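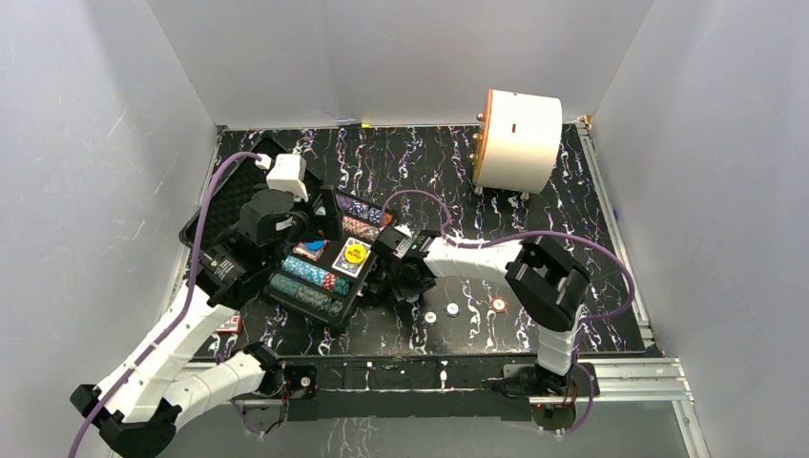
Storing a poker set between games

tablefelt_951
Picked up a Plurance chip set in December. Do you rack the chips by color or by stack value? Mine get mixed up every time we pack away.

brirnen
By color. Teal with teal, green with green, red in its own row. Purple and white can share if you're short on space. Card decks go in the same rack so you don't lose one.

tablefelt_951
Do loose chips go in last?

brirnen
I do them first. Otherwise you shut the lid and find two whites on the table.

dealer30
Disagree on the decks. I keep cards in a drawer. Boxes get crushed in a case after almost 5 years of use, mine did.

brirnen
Depends on the case. A hard shell with egg-crate foam in the lid holds everything still. Mine is a Toleser and the boxes are fine.
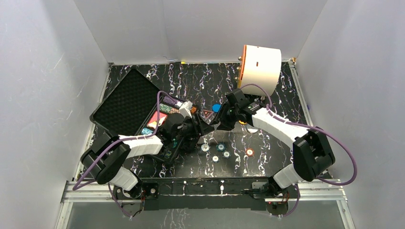 Reply 7

dealer30
Foam presses on the boxes too. That was my problem.

oldshuffle
Check that the lid closes without pushing. If you have to lean on it, take the decks out. I would also wipe the chips before racking, they pick up grease from snacks.

tablefelt_951
OK, going by color, decks in the drawer for now. Will measure the lid tonight.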